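4.2 How people talk about softness at home

We turn now to the part of the study that surprised us most, and we hope the reader will bear with us while we set out how the answers were gathered. The home diaries began in May, and each household that took part was asked to write a few lines in the evening whenever a blanket, throw, bedspread or item of clothing had been handled for comfort. We gave no list of words to choose from. Earlier work on fabric feel, our own included, has tended to hand people a sheet of ready-made terms and ask them to circle the ones that fit, and we had come to suspect that the sheet was doing a good deal of the talking.

By the time the diaries closed on 26 July 2021 we had 416 entries, of which 400 were clear enough to code. The remainder were mostly too short to place, though we were fond of several of them (one read, in full, "the usual one, again"). Two of us read every entry separately, then sat down together and worked through the ones where we disagreed, and this took a good deal longer than we had planned. 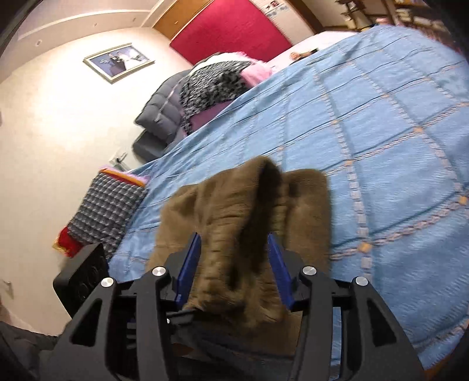 Figure 3. Shaggy faux fur pinched into a peak, with a patterned bedspread behind.

The words themselves fell into 12 groups. "Soft" was everywhere, as anyone would expect, but it seldom stood alone. People wrote that a thing was soft like a dog's ear, or soft the way it was before the dryer got to it, or soft but only in one direction. This last idea came up so often for long-pile fabrics that we gave it a group of its own, which we call stroke words. Writers from the Betamano households used stroke words freely for throws and collars and hardly ever for flat woven goods, while those in Sirkel were quite happy to use them for a cotton sheet. We don't have a good account of this difference and would be glad to hear from anyone who does.

A second large group had to do with memory. Many entries began with the cloth and wandered off within a line to a grandmother's sofa or a coat worn in a cold kitchen. We had at first meant to set these aside as being off the subject.

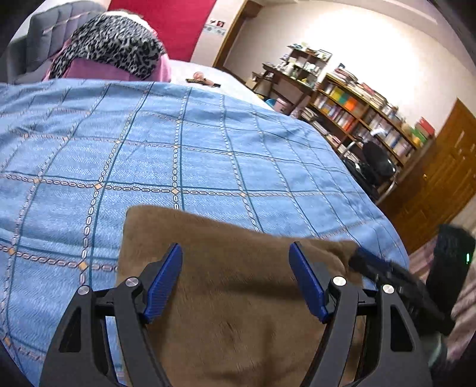 On a second reading, however, we found that the wandering entries were also the ones with the fullest accounts of touch, and so we kept them in and coded the two parts side by side. A person who starts out thinking of an old coat will often go on to say just how the lining felt at the cuff, and where it had worn thin.

The Sutanto scale, which we used in the first stage, has 10 points running from harsh to soft, and we still think it a sensible tool for comparing one cloth with the next in a quiet room. It has no place for warmth, weight or fondness, though, and our diary writers rarely kept these apart. When we later asked the same households to score their favorite item on the scale, several wrote in the margin that the number was right but left most of it out. We return to these margin notes in Section 5, together with the shorter set of entries collected through the Flikby mailing.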